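**Ticket: team names cut short on scoreboard + schedule page**
Status: open, workaround in place
Logged by: Boonsong Rojanasak
Site: Humorstead rec league, basketball

Tuesday, 6:40 pm. Gym scoreboard shows HUMORSTEAD as HUMORSTE. Away side fine (PRENBY, short). Phone app fine. Schedule page also chops it but at a diffrent spot, so prob not the same bug.

Tried:
- power cycled the board controller, no change
- re-sent roster from the laptop, no change
- renamed team to HSTEAD, shows ok
- renamed back, chopped again

Error on the laptop when roster goes over: code 1135, "field trimmed." Not in the Tevex manual anywhere I can find. Prapai says she saw it last season too and just lived with it.

Looked at the export file. Full name is in there, plus 2 trailing spaces somebody typed in January. Took the spaces out. Board still chops. Schedule page now fixed!! So that half is done.
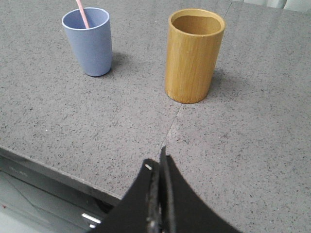 Board name field looks capped at 8 characters, counting from what shows up. Can't find a setting for it. Controller menu has a "long names" toggle but it's grayed out, maybe needs newer firmware. Did a dummy roster to be sure it's length and not the letters: home BLUE CUP, away PINK STRAW, same as what's on the counter. BLUE CUP came through whole (8 with the space), PINK STRAW came out PINK STR and threw the same code. So it's length. Deleted the dummy game after, please check it didnt leave anything in the standings.

**Prapai Noiphan, reply**
Standings clean. Called Sarkar, they did the install. Guy there says the toggle unlocks after the firmware update, needs a cable we don't have. He's mailing one. Didn't say when. Also said don't update over wifi, it hangs.

Don't use HSTEAD on the schedule page pls, parents search the full name and then email me.

**Boonsong**
ok. HSTEAD on the board only, full name everywhere else. Put a note on the laptop lid. The 2000 printed programs have the full name already so leave those.

Still to do:
- [ ] cable from Sarkar
- [ ] firmware, then try toggle
- [ ] ask Tevex what 1135 is
- [x] trailing spaces in export
- [x] delete dummy game

Leaving open til cable shows up.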